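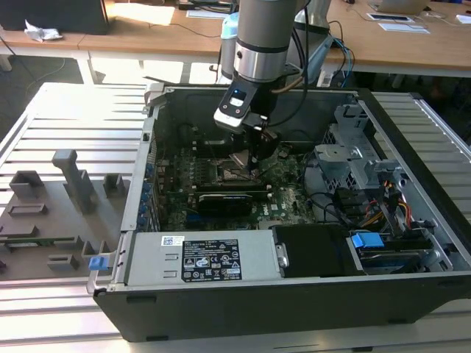 Wagner Prado told us that he had kept the same desktop for 17 years and saw no reason to explain it. His children's school records were on it, he said, along with tax forms, letters to a landlord, and a folder of songs he no longer played. He had bought a laptop in the meantime and used it every day. The desktop stayed under the stairs in his house in Diltside, and he turned it on when he needed to look something up.

Figure 4. Desktop computer tower on its side with the side panel removed; the graphics card is near the lower middle of the case.

4.2 Reasons for keeping a computer that is no longer in daily use

Of the 93 households interviewed in Mesbridge and Diltside, most had at least one desktop computer that was not used from week to week. We call these machines "stored," although a few were still plugged in. The interview guide asked where the computer was kept, when it had last been turned on, what was on it, and what the household expected to do with it. The third question produced the longest answers. Many people began by saying there was nothing on the computer worth having and then went on to name several things.

Family photographs came up more often than any other kind of file, but they were seldom given as the main reason for keeping the computer. Photographs had often been copied somewhere else already. Paperwork had not. People spoke of old tax returns, warranty records, and letters to insurance companies, and they were unsure which of these they might be asked for again. Several said they would have to open every folder to find out, and that this was a job for a long evening they never had.

A second reason was the fear of giving personal files to a stranger. Households that had thought about taking a computer to the recycling center in Mesbridge wanted to know what would happen to the hard drive. The center accepts computers whole and does not open them at the counter. Its printed notice says that drives are destroyed by a contractor, but it does not say when. Respondents who had read the notice were no more willing to hand over a computer than those who had not.

Taking the drive out at home was the obvious answer, and we asked about it directly. Nineteen respondents had opened a desktop case at some time, nearly all of them to add memory or clear out dust. The others treated the case as a closed object. They did not know which part held their files, and some pointed to the monitor when asked. Those who had looked inside an older case had not always found the drive easily. It may be mounted in a metal cage, and the screws that hold the cage or its brackets are not always the ones that hold the drive (Figure 5). 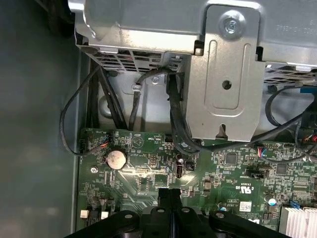
It was never a question of the screws, according to one woman in Conceição Street, who had taken her own drive out and kept it in a kitchen drawer. She said that the drawer had solved nothing, as she still had to decide what to do with the drive, and now she had two things to get rid of in place of one.

Figure 5. Inside of a desktop case from above, with the sheet-metal drive cage across the top of the view and the motherboard below.

Her answer points to a difference between our findings and the way local disposal programs are usually planned. The programs assume that people hold on to equipment because getting rid of it takes too much effort. Free pickup is therefore offered as the main remedy. Mesbridge ran a free pickup in August through the hauling firm Sutix, and only 5 of the households in our sample used it. When we asked the rest why they had not, distance and cost were rarely mentioned. They had not yet gone through the files.

Storage space mattered less than we had expected. Households in small apartments were about as likely to keep a desktop as those in houses, though they kept it in different places. Closets and the tops of wardrobes were common in apartments. In houses the computer was more often in a garage, where it could be forgotten, and garage computers had the longest periods since last use. Three owners of garage computers could not say whether the machine would start.

Age of the respondent showed no clear pattern. Change in the household did. Computers were most often given up after a move, or when an adult child came home and sorted the files with a parent. In both cases the sorting came first and the disposal followed within a few weeks. Where a relative had died, the reverse was true, and the computer was kept with no plan to look at it. We did not press for details in these interviews, and they are left out of the coding described in the next section.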